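Speaker notes: "Your Planner Is Fine, Your Clock Is Lying"
Temitope Ajayi, Rilow tooling group
Slot is before lunch. Talk fast.

Slide 1, title
Say name, say Rilow. Skip the company history. If the clicker is dead, the space bar works.

Slide 2, what we thought we had
A planning problem. The arm would set off on a perfectly good path and stop halfway, looking thoughtful. We blamed the planner, the planner people blamed perception, and perception went on vacation in June.
Pause here. Someone in the room has lived this.

Slide 3, what we had
Two clocks. Arm state was stamped when it was read, camera frames when they reached the host. At low load the gap is small enough to ignore, so we ignored it with great discipline. At high load it reached 300 milliseconds. In that time the arm has moved, and the collision checker is being asked about a place the arm used to be.
Don't get pulled into time sync protocols. There is a man at every one of these talks who wants to.

Slide 4, Flonard
Our log replay tool. Takes a recorded run, lines up every stream on capture time, and feeds it back through the planner. First version was a script of 600 lines and one comment, which said "fix".
Show the command line. Do NOT run it live. See last year.

Slide 5, the replay numbers
659 stops in the log set. Click once for the bar chart, again for the split by cause. Most of the tall bar is stale frames. Let them read it before talking.
Credit Nwosu, the project that gave us the message format. We only complained about it a little.

Slide 6, wrist view
Full-screen picture. Point out the gripper against the floor, then the dark one lower right, smeared by motion. Ask the room: at what time is that second gripper where you see it? Wait. Blur covers the whole exposure, so one timestamp is already a compromise. We use mid-exposure. Arguments welcome at the coffee table.

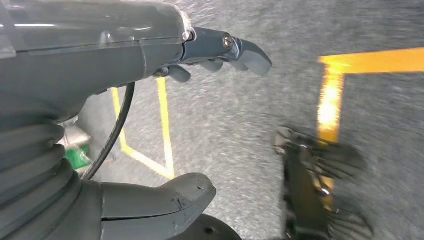
Slide 6. Wrist camera view, yellow floor markings behind the gripper.

Slide 7, what changed
Stamp at capture. Planner refuses any frame older than its limit and says so in the log, in words. Flernex, our scheduler, now slows the arm down when frames run late.
Mention that the refusal message was the most popular feature we shipped all year. It is one line of text.

Slide 8, still broken
Self-filtering on cables. Restart order. My slides.
Leave this one up for questions.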